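Thirteen weeks in the robot club and I still get there early!

For anybody new to this blog, I joined the evening manipulation club at Zeltambridge back in March, knowing how to solder and not much else. Our project for the term is called Hutapea and the goal is easy to say: the arm reaches into an ordinary grocery bag and takes out whatever you ask for. Doing it is another matter. Paper bags sag, they fold in on themselves, and the inside is dark even with the lights on full.

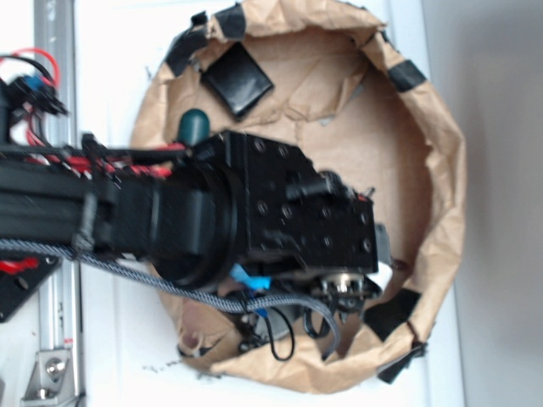
My part in all this is the reach planner, and I have learned more from it than from any class I ever took. The planner has to bring the wrist in over the opening and keep it from snagging on the rim, and a rim that moves between runs makes your numbers worthless. So we tape it. Black tape, strips of it spaced along the edge of the paper, and my scores finally settled down enough to compare one evening with the next. The cable is my other worry, that long gray-and-white braid under the arm. Too little slack and it pulls on the gripper, too much and it hangs in the way, and I have moved zip ties more times than I want to admit.

The competition at the Stemovis open day gives each team 15 tries and 60 seconds per try. You get 100 points for a clean pull and lose some for tearing the bag. Our best practice total so far is 455, and I was so happy I forgot to save the log (I have a script for that now).

Soft things are what I like best. A blue sponge is a wonderful test object – it squashes, it has a rough face full of little holes, and if you squeeze too hard the whole shape changes between the fingers.

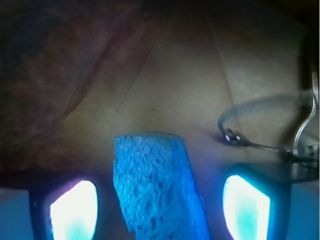 Nabila Tuhumury thinks we should stop tuning the squeeze by hand and let the finger readings decide, and she told me so at length while we were packing up. Her worry is that a setting that suits a sponge will be hopeless on anything stiff, and the judges pick the objects. I think she's right, so that's my homework. I've started a small table of grip settings and the first few rows look promising – more when I've filled in the rest.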